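Re: [Lillimlow-list] hard water and dull towels
August 30, 2022

On Monday somebody wrote:
> Our water tested at 213 this summer and everything
> comes off the line like cardboard. Is a softener the
> only way out? The Jusano quote was up to 3,000 and
> I nearly fell over.

Oh, I feel for you! We're at the Caveck end of town and had the same crunchy towels for years. I got a quote too, and it made me want to go lie down for a bit.
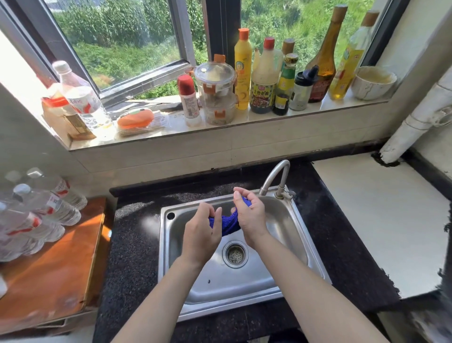
What I'd do before spending that kind of money is cut your detergent in half. I was using way too much, and it was all staying in the towels (you could smell it when they got damp). Washing soda helped as well - I buy the plain kind in the big bag.

My routine now, for what it's worth:

1. Warm wash, half the soap, no fabric softener at all.
2. A second rinse. Yes, it uses more water, grumble grumble.
3. Small stuff like cleaning cloths I just rinse and wring out by hand at the sink.
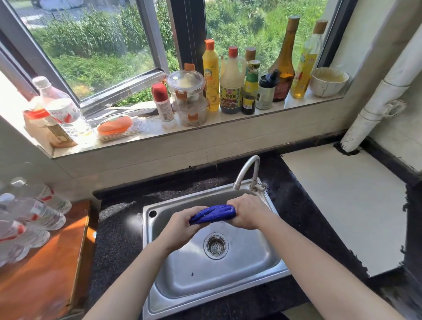

4. A good hard shake before anything goes on the line, then ten minutes in the dryer at the end if I'm feeling fancy.

We did look at the smaller Kaneko unit, which was 731 before fitting. I may still cave in November, so ask me again then!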